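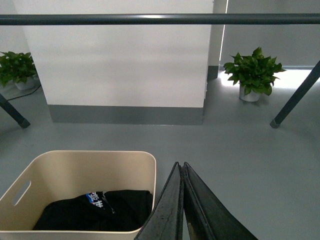
Progress report to Costigan, second period
Laundry handling: working rules and recording practice
Prepared by Huia Mudgway, Osari
Period covered: June to September

1. Summary

The grant pays for one thing, a set of written rules for running two-armed robots on household laundry tasks, tested on our own floor before anyone else is asked to follow them. At the end of this period we have a draft with 18 rules in it. Twelve have been through a full trial and are not expected to change much. Four are being rewritten. The last two depend on a decision we need from you (section 5).

Recording runs continued alongside the drafting. The target for the period was 2000 completed runs and we reached it in the first part of September. Spending is at 80 percent of the amount released, in line with the plan.

2. Work on the floor

The tasks covered so far are picking up a single garment from a bin or basket, and loading and unloading a front-loading dryer. Garments are dark T-shirts and similar small items. We held back towels and bedding until the rules for small items settled.

Rules 1 to 5 cover the area before arms are powered. Door fully open before the arms move toward it. Basket placed by a person, with arms parked. Walkway on the operator's side kept clear. These were simple to write and gave little trouble in trial, apart from the door rule, which at first said only "open." Operators read that in different ways, and an arm touched a half-open door twice in July. No damage, but the wording is now "open as far as the hinge allows."

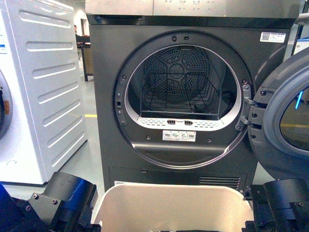

Rules 6 to 9 deal with the dryer itself. The machine is switched off at the wall for every run, including runs where the task is only to approach it. Fingers may not close on the door seal, the lint filter or the rack. If a garment snags on the rack, the operator stops and frees it by hand with the arms held. Gleice Rezende wrote the snag procedure after the July review and it has been used as written since then.

3. Recording practice

Rules 10 to 14 are about what gets kept. The main change this period is that failed runs are kept and labeled. In the first period operators were deleting them, and we lost a good deal of information about dropped garments that way. A dropped garment is now logged with one of four short codes. A run that is stopped for safety gets its own code and a line of free text.

We also set a limit on how long one operator can work. It is 20 minutes, then a break away from the station — the earlier limit was double that, and stops for operator error were bunched toward the end of each session. Roland Mottram is comparing logs from before and after the change and will have figures for the next report.
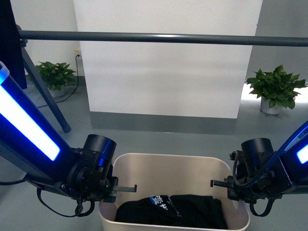 Gripper checks are in rule 13. Fingers are inspected at the start of each session for loose screws, sharp edges and anything that could catch on cloth. Cables are checked for slack at both wrists with the arms moved slowly to the end of their reach. The check sheet is one page. Operators asked for the cable items to be moved to the top and we have done that.

4. Outside review

Draft rules were sent to Domix and Standalitz in August. Domix returned wording changes only, all accepted. Standalitz questioned whether rule 16, on handing a garment from one gripper to the other, belongs in a safety document or in an operator manual. We have kept it for now with a shorter text.

The longest discussion was over rule 17, which says who can restart the arms after a stop. The draft lets the operator restart alone if the cause is known and logged.

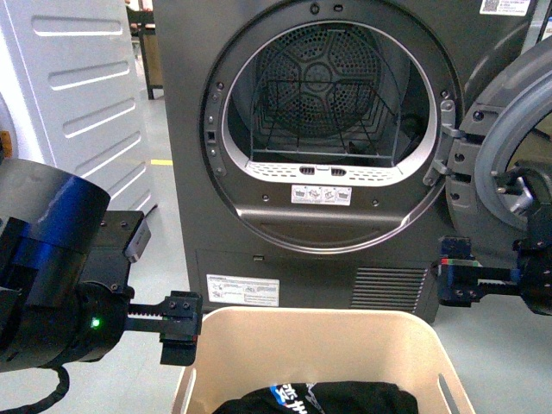
Saskia Brunton wrote back that she would not sign off on a solo restart when either arm has been anywhere near the drum opening. Her view is that the operator's line of sight is poor there and a second person should look before power goes back on, even if it slows the session down. She suggested leaving the solo restart in place for bin work only.

We think this is workable. Ashton Mahuika ran the two-person version for the dryer tasks in September and the delay was small enough to absorb.

5. Decision needed

Rules 17 and 18 both assume a second trained person in the room for dryer work. Our current staffing allows this in the mornings only. Please confirm whether the unspent training line can be used to bring one more operator up to standard. Without it we will schedule dryer runs before noon and bin runs after.

6. Next period

Finish the four rewrites (rules 8, 12, 15 and 16)
Start trials with towels
Restart log comparison from Roland
Second draft to both reviewers in November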